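Jurkora cup nesting: fault log and recordings

Welcome! Jurkora is our set of cup nesting runs, put together at Hindov to study one stubborn fault. The arm should lower a cup into a short mixed-colour stack, open its gripper and lift away clean. Too often the cup came back up with it, and we think those failures are the best part of the set. 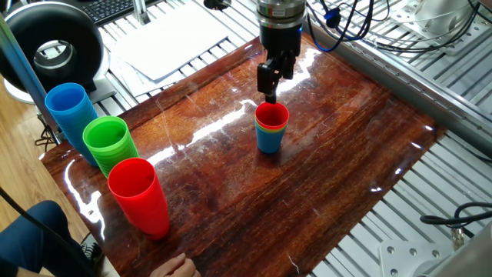

Issue 2

Sticky release. The gripper reports open, the arm rises, and the top cup hangs on to a finger. In the worst runs it lifts the whole short stack and drops it on the board. We logged this fault in 50 of 2,067 runs, and every one of them is in the release, labelled and ready to replay!

The Asow controller treats "open" as a command sent, so it never checks that the cup has let go. Kovács, our patched branch, waits for the finger position to settle before lifting. It's slower, but we love watching it work. Please don't reach for a stuck cup while the arm is live. Hit the stop first, then free it by hand. 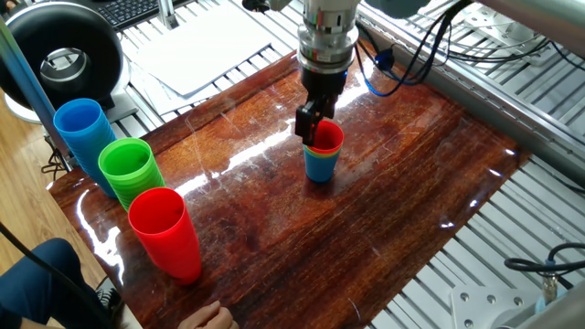 What's in the folder

runs: joint and gripper logs, one file per run
labels: fault code and time of first slip
notes: operator comments, spelling left as typed

Known gaps: grip force is missing from the earliest runs. Labels last revised Mar 16, 2018.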